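Wustell Rural Ride Service -- Progress Report to the Gundel Fund, November
Second year of funding

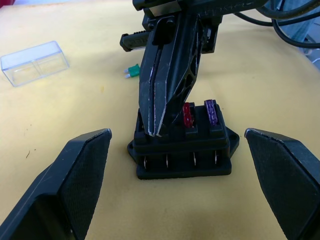

Cherry Mae Mangubat asked, after reading our last report, why it spent four pages on how pleased riders are and one paragraph on whether anybody got to the clinic on time. It was a fair question and this report tries to answer it. She also asked for fewer charts. There are none.

What the money was for

The grant pays for door-to-door rides to medical appointments for people in the Wustell area who don't drive or can't drive any more. It covers fuel, driver pay, insurance, upkeep on the vans and the booking software from Eltutent. The promise we made was that riders would miss fewer appointments. I did not write that promise, and I have doubts about whether we can ever prove it, but it is the one we are held to.

Rides

We gave 289 rides in the period. I would be careful with that number. A ride in our records is one trip in one direction, so a person who goes to the clinic and comes home shows up as two. Earlier reports did not say this, and I suspect some readers took rides to mean visits. We are moving to counting visits from the next period on, and the figure will look much smaller. Service will not have dropped when that happens.

The rides are also bunched. Dialysis riders travel on a fixed schedule and make up most of the total. They were already getting to their appointments before we existed, mostly with family. For their families the van is a real relief, and several have written to say so, but it is hard to claim these as missed appointments prevented.

The riders we said we would reach are the ones with a single visit to a specialist, often at Gatchalian, which is a long drive on a two-lane road. We carried 14 of them. I had hoped for more. Part of the trouble is that the Gatchalian clinics change appointment times on short notice, and our booking desk closes at 4 p.m. A person who gets a call at 4:30 moving them to 8 the next morning has no way to reach us. We have known about this since the first year.

Vans

We have 3 vans. On paper all of them are in service. In practice the oldest one spent a good part of the period in the shop with an electrical fault that came and went. The rear heater and the lift would both quit, then work perfectly the minute a mechanic looked at them. Two garages gave two different answers and charged for both. The second repair has held so far, and I would not bet on it through a cold winter.

The budget you approved assumes that van lasts another two years. I don't believe it will. I would like to talk about this before the renewal papers are due, since a lift that fails with someone in a wheelchair waiting at the curb is a bad way to settle the matter.

Booking software

Eltutent was sold to us as a way to cut the time spent on the phone. It has not done that. Nearly all our riders call, and the person who answers types the booking in. That takes longer than the paper book did. What the software does well is the driver's route sheet, which now comes out clean and in the right order, and drivers like it. Whether that is worth the yearly fee is another question. The contract is up in spring and I would rather not sign again at the same price.

The text reminders are switched on. The vendor's report says they were "delivered," a word that covers a lot of landlines.

The missed appointment figure

We still don't have one worth giving you. The clinics were willing to share how many of our riders failed to show, but they record a late arrival and a no-show the same way at one site and differently at the other. I could add the two together and hand you a percentage. It would look fine and mean nothing.

What we can do is have drivers write down the appointment time and the time of drop-off. That started in October. One driver fills it in every time, one fills it in at the end of the day from memory, and the rest are somewhere in between. I expect usable numbers by the next report, with gaps.

Spending

We are under budget on driver pay and over on repairs. The driver line is low only because a post sat empty through the summer. It is filled now. Please don't read it as a saving.

Requests

Permission to move the unspent driver money to repairs.
A decision on evening phone cover until 6 p.m., which we can start within a month if the answer is yes.
A call about the oldest van, any morning before 10.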